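Narketti folding phone stand, white: six weeks on the work table

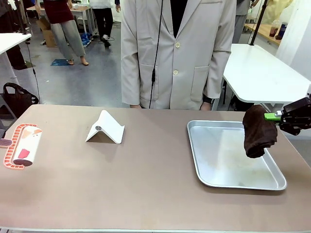 Mercy Kashindye wrote in to ask whether the stand slides when you tap the screen, as her last one walked backward every time she paused a recipe. It slides a little on a smooth tabletop. On a cloth or a place mat it stays where you put it.

I bought the Narketti to replace a heavy metal stand that took up too much room. It folds into a tent shape, with a sloping front and a curled lip that the phone sits on. There is a small round gray disc on the upper face. My phone rests against it without rocking, and I have not seen any marks on the back of the case.

The angle is fixed. That suits me sitting down, but if you work standing up you will be looking at the phone from too high. The Bitiner stand I tried last year had three angles and a hinge that went loose by May, so I can live with one.

Stability is good with the phone sideways. Upright, a large phone in a thick case feels top-heavy, and a firm tap near the top will tip it. The lip is deep enough for my case, though it covers part of the charging port. You can't charge with the phone upright — turn it sideways and the cable clears.

White was a mistake on my part. It picks up fingerprints and lint, and I wipe it down with a damp towel when I clear the table. A lint roller gets the fuzz off the disc faster than the towel does.

It weighs less than my phone and goes in a coat pocket folded. I paid 34 for two, and the second one went to Zawadi Kirui, who keeps it by the stove and has no complaints so far.

I would buy it again in gray.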